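Open Day at the Clurkby Workshop: The Student Shopping Project

I drove out to Clurkby in October for the open day of the robotics class. The class is one year old and is taught by Irena Kozłowski in the back half of the Czerwiński building, where the print shop used to be. I had been there once before, when it was still full of paper. The parking lot is small and fills up early. I ended up leaving the car on the street behind the bakery and walking in through the side door.

Visitors signed in at a desk and got a sheet with the program. There were two sessions, one in the morning and one after lunch, and I stayed for both. The morning group was mostly parents. In the afternoon there were more people from local firms and a few students from other schools who are thinking of applying.

The class has one project for the whole year. They call it Gremura, and the task is grocery shopping. The robot stands at a produce display with a basket in one hand and is supposed to pick things out with the other. Kozłowski said she chose it over the usual line following and maze work so that everybody in the class would have an opinion on how it should be done. They have all bought vegetables.

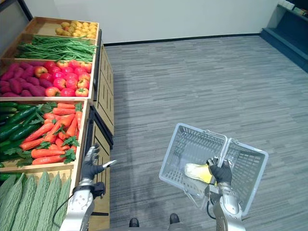
The students split the work into teams at the start of the term. One team handles the grip, one handles where the robot stands and how it turns, and one keeps the logs. The log team is the smallest and by their own account the least popular. They write down every attempt, what item was asked for, which hand was used, and how it ended. The rule is that an attempt gets logged even when it stops halfway. I was shown one of the notebooks, which had coffee on it and a lot of crossing out.

Most of the controlling at this stage is done by a person. A student operates the arms, the session is recorded, and the recordings are used later for training. A good part of the open day was spent explaining this to visitors who had expected the robot to do everything alone. The sheet could have said it more clearly. It only said "live demonstration."

Operators work in turns of 20 minutes and then have to switch. I asked one of them what was hard about it and she said the basket. With the handles held in one hand it tips, and the opening ends up facing wherever it likes. They have tried holding it by the handles and by the rim, and the grip team and the operators do not agree on which is better. The grip team wants one method written down and used by everyone. The operators want to keep both.

Produce was picked to give the hands different problems. Carrots are long and lie across one another. Green beans come in a bundle and the students have more or less given up on asking for a single one. Cucumbers slide. The cabbage is the item they use most when people are watching. It is big enough to see from the back row, and the hand can close on it without much fine adjustment.
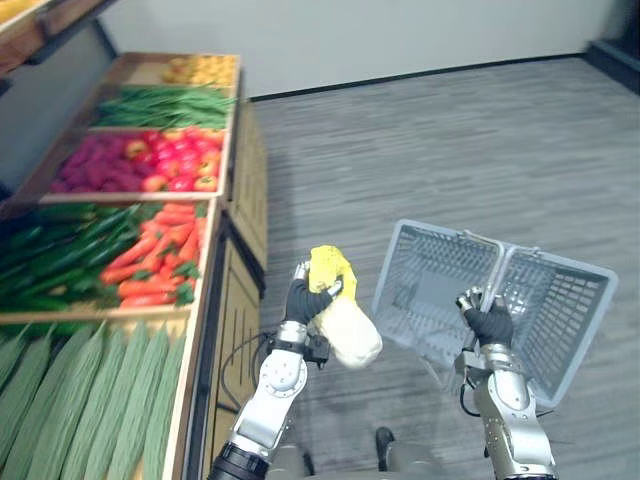 Zdzisław Witkowska asked whether it would not be simpler to start with boxes and cans, and move to vegetables once those worked. Kozłowski answered that they had started with boxes. The class spent its first month on them, and very little of what they learned carried over. A box has flat sides and you can plan for it. She also said the students got bored, and she did not want to lose them before winter.

There was a second question about cost, which she answered only in part. The arms and hands are on loan to the class for the school year. The display and the basket belong to the workshop. Mekance, a parts supplier in the same building, gives them cable and fasteners at a discount and had a table by the entrance with a few catalogs on it.

Lunch was soup and bread in the hallway. It was fine. The heating in the hallway was off and people kept their coats on. I talked with two students from the log team who wanted to know whether I worked in the field (I don't) and whether I thought the explanation in the morning had been too long. I said it could lose the part about file names. They said that was their favorite part.

The afternoon session was better organized. The chairs had been moved to one side so that people no longer stood in the walking area, and a student gave a short commentary. She explained the order of a normal attempt: move to the display, look, reach, close the hand, lift, bring the item over the basket, open the hand. The step she spent the most time on was the second to last. The arm has to come across in front of the body while the other arm holds the basket in place, and if both operators' habits are different the recordings are hard to compare.

She also took the only question from a child, who asked if the robot could pay. It can't. 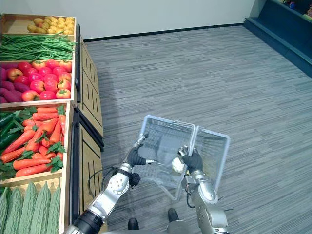
Clurkby, October

Notes from the afternoon, copied out the same evening. The class has a target of 50 logged attempts per item before they move on to the next one. They have reached it for the carrots and the cabbage. The beans are well behind. Small round items are next on the list, and the students expect them to be slow going. The gloves on the hands were put on for grip, and the team would like to compare different kinds, but they only have the black ones for now.

A session can take up to 2 hours, including setup and putting everything back in its crate. Putting back is done by hand, and there is a chart on the door saying whose turn it is. The display has to be arranged in a similar way each time, though the students change the items between rounds on purpose. I asked how similar was similar enough and got three different answers from three people, so that is apparently still being worked out.

There is no grade for the number of items picked. Students are graded on their notes and on a talk they give to the rest of the class in spring. Kozłowski thinks this is why the failed attempts get written down properly. One of the parents did not like this and said so. She heard him out and did not change her mind.

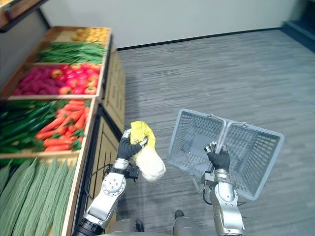 Visiting and Applying

The workshop is open to visitors again in spring, when the students give their talks. Use the side door of the Czerwiński building; the front entrance belongs to the offices upstairs. The doors open at 9 in the morning and the first session begins once people are seated. Come early if you want to park in the lot.

Students who want to join next year's class should write to the workshop and say which team they are interested in. No programming experience is asked for. The log team has places left.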